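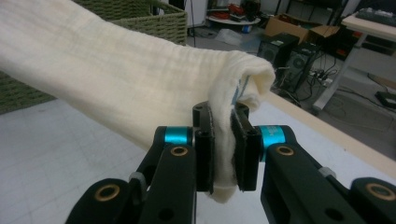

Section 4: Washing and Drying Your Towels

Guides > Home Care > Linen & Laundry
37 shares | 6 comments

You've sorted your linen cupboard (Section 3), so now comes the fun part! Good towels can stay soft and thirsty for years, and most of the work is done by your washing machine. The steps in this section suit cotton bath towels, hand towels and face washers. For bamboo blends, check the care label first.

4.1 Before the first wash

1. Cut off any swing tags and plastic loops.
2. Shake each towel out well, outside if you can.
3. Soak new towels in cold water overnight. It helps wash out the finish left over from the factory, and you'll notice how much better they soak up water.
4. Keep darks and lights apart for the first three washes, even if the label says colourfast.

Note: New towels shed lint. Clean the lint filter after every load for the first month.

4.2 The regular wash

1. Fill the drum to two-thirds, no more. Towels need room to tumble.
2. Use half your usual dose of detergent. I know it sounds mean, but try it for a few weeks and feel the difference!
3. Choose a warm cycle for everyday loads. For towels used by someone who's been crook, go up to 60 degrees if the label allows it.
4. Skip the fabric softener. It coats the loops and the towel starts pushing water around your back. Half a cup of white vinegar in the rinse does a lovely job.
5. Take the load out as soon as it finishes.

Caution: Never mix vinegar with bleach, in the drum or in the dispenser. The fumes are dangerous.

4.3 Drying

1. Give each towel a hard snap, both ends, before it goes on the line. Ten seconds of effort and the pile stands right up.
2. Peg by the hem, with a hand's width of overlap over the line.

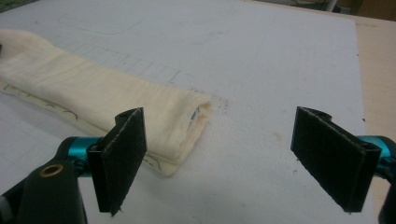 3. Bring towels in by 4 pm in the cooler months, before the damp settles again.
4. If they feel stiff, tumble them on low for five minutes. Hanna Antoniuk, who tested this section for us, swears by a couple of clean tennis balls in the dryer, and now I do too.

Caution: Don't leave a dryer running when you go out or go to bed.

4.4 Folding and putting away

1. Check that the towel is fully dry, especially along the hems.
2. Fold in thirds lengthwise, then in half, then in half again. It makes a neat bundle that fits a standard shelf.
3. Put fresh towels at the bottom of the pile and take from the top, so the whole set wears evenly.

Note: Musty smell that won't shift? Run an empty hot cycle to clean the machine, then wash the towels again with 125 g of washing soda and no detergent.

Next: Section 5, Sheets and Pillowcases

Stemico Home Guides | Contact us | Back to top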